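Simulated kitchens are getting good enough to learn in
Posted June 8, 2022

I spent yesterday afternoon on a call with Dagmar Michalík and Elango Sastry from the Workau group, and I came away with a notebook full of scribbles and a new respect for stove knobs. They've just put out a paper on a training method they call Curuvness, and I think it's the most fun thing I've read since December!

The basic idea is pretty easy to follow. A robot arm learns kitchen chores in simulation from demonstrations (a person steers the virtual arm through the job), and normally you'd treat each demonstration as one long recording. Curuvness chops them up instead, at the points where the hand changes what it's doing – reaching, gripping, turning, letting go – and then stitches the pieces back together in new kitchens with different layouts. So one good knob turn can show up in a lot of different practice runs, with the stove in a new spot each time.

They started with 600 demonstrations. After the chopping and stitching, and after throwing out every run where the simulated arm bumped into something or missed, they had 2442 usable ones. Sastry told me the throwing out took longer to get right than the stitching did, and that the first version of the filter was happily keeping runs where the arm had shoved a pot clean off the counter. I laughed, he didn't really.

Then comes the test. They tried the trained controller in 16 kitchens it had never practiced in, and it did clearly better than one trained on the original demonstrations alone. The biggest gain was on knobs and handles. Pouring hardly improved, and Michalík was quick to bring that up before I could ask. Her guess is that their liquids are too simple, but she wants to check before she puts it in writing.

One of the simulated kitchens, with the arm at work:

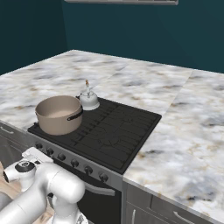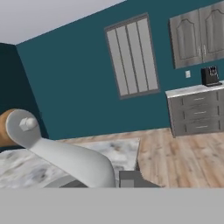 I also asked Ajith Mathew over at Rornine, who builds training scenes for a living and had no part in the paper, what he made of it. He likes the chopping idea a lot. He's less sure about the test kitchens, which he says come from the same scene generator as the practice ones, so they may be cousins more than strangers. Fair point, and the paper does mention it (page nine, small paragraph, easy to miss).

No real arm has run any of this yet. Sastry's team is setting up a bench for that now, starting with knobs and leaving pouring for later. The code is supposed to go up once they've cleaned up the filter, and I'll add a link when it does.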